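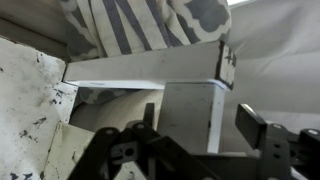

Chapter 8
Sitting Down: How We Came to Use Seats

I wrote most of this chapter on a stool, and my back would like you to know it. I'd promised my editor, Paula Dobre, that I would try every kind of seat in the book for a full working day before I wrote a word about it. The stool came after the bench and before the beanbag, and I still think it was the hardest of the lot!

Chairs get all the attention in books on furniture. Ask a class to draw something to sit on and you'll get a sheet of paper covered in backs and armrests. But for a very long time most people in most places sat on something much simpler — a stool, a bench, a chest, a mat, the floor. A chair with a back was often a sign of rank, and we still talk as if it were. Think of the person who "chairs" a meeting, while everybody else just turns up.

In Chapter 7 we looked at beds and how the bedroom slowly became a private place. Now I want to do something similar with seats, only lower down and with more arguing. When I taught this as an evening course, it was the week when people stayed late. Rukhsana Mengal grew up in a house where every meal was eaten on the floor, and she told us she didn't feel she had properly eaten if her feet were dangling. Venkatesh Arumugam couldn't get up from the floor without holding on to a bookcase (he was 34, and rather cross about it). Both of them come back later in the chapter.

We'll begin with height. A dining chair in my kitchen has its seat at 460 millimetres from the floor. The little milking stool I bought at a farm sale has its seat at 251, and you wouldn't believe how different a room looks from down there. You notice skirting boards. Small children suddenly want to talk to you.

After that we'll get on to joints and legs, and why a stool with three legs stands steady on a bumpy floor when one with four may rock. Then comes the long story of the bench, in schools, churches and railway stations, where who sat next to whom could matter a great deal.

Before you read on

Pick 2 seats you use every day and measure the height of each one, from the floor to the top of the seat. Write the figures down and keep them somewhere safe — you'll want them for the first exercise, on seat height and the length of your lower leg.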